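Informe de avance para Mabuza – línea de mecanizado de Clatberg
Preparado por Berenice Contreras, responsable de taller
A la atención de Shireen Sithole

Durante octubre terminamos la puesta a punto del segundo torno de cinco ejes y empezamos a fabricar los cuerpos de válvula del pedido Zirine. La primera tirada fue de 200 piezas en fundición de acero. Se rechazaron 3 por porosidad en el asiento, defecto que venía de la pieza en bruto, y ya lo hemos reclamado a la fundición de Fastville.

El tiempo de ciclo ha quedado en 16 minutos por pieza, con el roscado incluido. Todavía perdemos tiempo en el cambio de mordazas – el juego nuevo llegó con las guías mal rectificadas y hubo que devolverlo. Mientras tanto trabajamos con el antiguo, que obliga a comprobar el centrado al comienzo de cada turno.

El gasto en plaquitas va por encima de lo previsto. Probamos dos calidades de recubrimiento y nos quedamos con la más cara, porque aguanta el desbaste de la cara de la brida sin cambiar de filo a media serie. La diferencia se carga a la partida de utillaje y no modifica el total aprobado.

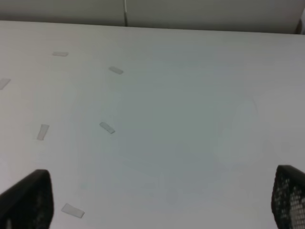

Superficie de mesa blanca junto a una pared gris clara.

En control dimensional seguimos midiendo todos los diámetros interiores. Cuando el proceso lleve dos series seguidas dentro de tolerancia pasaremos a muestreo, según lo acordado con el cliente. El procedimiento está redactado y falta la firma de calidad.

Pendiente para el próximo periodo:
– Recibir y montar las mordazas rectificadas.
– Lanzar la segunda serie, de 600 piezas.
– Formar al turno de tarde en la corrección de herramienta.

Necesitamos que Mabuza confirme el pago del segundo tramo antes de pedir el material de esa serie. La oferta de la fundición va adjunta con los plazos de entrega.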